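Progress report to the Dunne Fund: junior table tennis and short tennis in Werach and Jollden

When we wrote to you in November we had just got the keys to the hall at Werach and not a great deal else, so it is a real pleasure to be sending you something fuller this time. Your grant of 3,000 pounds has gone further than we dared hope, mostly on bats, nets and coaching hours. 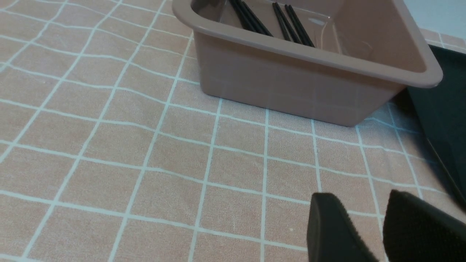
Plastic bin with black sticks on a gridded tablecloth.

Report by Maksym Hnatiuk, Junior Development Lead, Rullov Racket Sports

Since the autumn 124 children have come along to at least one session, against the 200 we promised you by the end of the second year. I would have liked that to be a little higher, but the Jollden group started late while we waited for the school to settle its hall bookings, and it has been filling up nicely ever since. Tuesday is now our busiest evening - we have had to split it into two groups, with the younger ones finishing at half past five so that they can get home for their tea.

Girls are still under-represented among the over-elevens, and I don't want to hide that from you. We have spoken to several of the families and the same thing comes up again and again, namely that the older girls would like a session of their own to begin with. We mean to try one at Werach next term and will let you know how it goes.
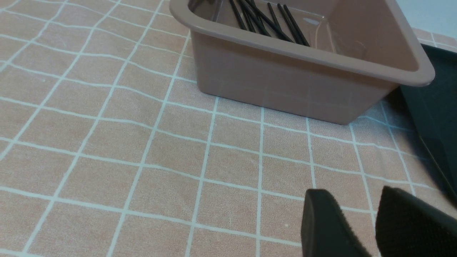
Tablecloth and plastic bin.

On the coaching side, six parents have finished the helpers' course, and two of them are keen to carry on to the next level (we are so pleased!). The fees for that were not in our original budget, so I would be grateful for a word with you about moving around 200 pounds across from the travel line, where the minibus has cost us less than we expected.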